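June 28, 2019

Folding again. Jaime Rebelo had the morning free, so he did the handling and I kept the notes. Marlies Lanz joined after lunch to go through what we had and to argue about the scoring.

The question for this week is the same as it was on Monday: can the Kukel planner fold anything we would be happy to put in a drawer? For tea towels, yes. For T-shirts, most of the time. Knitwear is where it falls over, so today was knitwear only, done by hand with the two-jaw tool, on a bed. The bench at Mallville is flat, hard and evenly lit and I no longer think results from it tell us much about a bedroom.

Order of work for a cardigan, as agreed:

1. Lay it open, front up, sleeves out.
2. Fold one sleeve in across the body.
3. Fold the other sleeve in.
4. Bring the hem up to the collar.
5. Press once with closed jaws, then let go.

Step 2 is slower than it sounds. With a shirt you can pinch the cuff and the shoulder follows. With a fuzzy knit the top layer drags on the one underneath and the front panel wants to come along with the sleeve. Jaime's way round it is to pinch further up the arm, lift higher than you think you need to, and set it down without sliding. I tried it the planner's way, low and sideways, and got a ruck across the front every time. 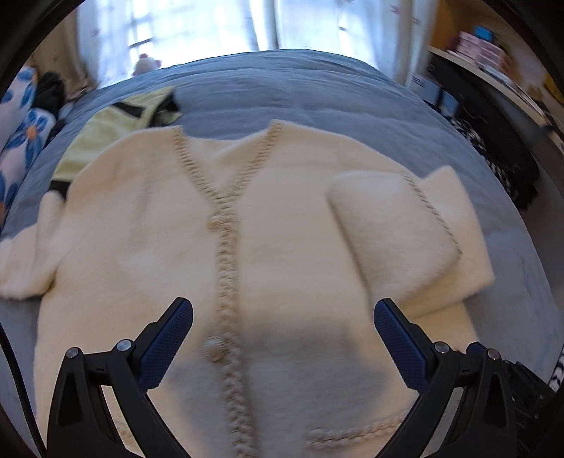
The other trouble is telling where one layer stops. White on white, brushed surface, no crisp edge. On a cardigan with a contrasting trim the edge of the front can be picked out by eye, and I expect the segmenter will cope if we label the trim as its own class. On a plain one I was going by feel, and the tool gives very little of that back. Marlies wants a force reading at the pads before we do any more of these. I would sooner try the labels first, as they cost us a day and the sensors cost us a month.

Buttons: leave them undone. We lost most of an hour last November trying to get the arm to do up a single one and I don't want to go back to it. A person folding at home often doesn't bother either.

Soft bedding is a nuisance. Push down to get under a hem and the duvet goes down with it, so the lower jaw never really gets beneath the cloth. Pinching from above works better but picks up two layers about as often as one. Should we count a double pick as a failure if the fold still comes out square? Marlies says yes. Jaime says his mother would not care. Left open.

Count so far: 32 attempts, 18 of them folds that all three of us would accept. All by a person holding the tool, so treat that as the ceiling for the present jaws. Nägeli has asked for 500 before they will retrain, and the Endedora people talk about 3000, which at this rate is most of the winter.

My view for now is that a machine could help with the flat half of a laundry pile and should hand the woollens back. Sorting the two is probably a more useful job for it this year than folding either.

To do:

- New pads. The present ones grip well on cotton; want something smoother to compare on knits.
- Write up Jaime's high lift as a separate motion so the planner can call it.
- Repeat step 3 with the order of sleeves swapped.
- Ask Marlies for the old T-shirt scores, my copy is missing a page.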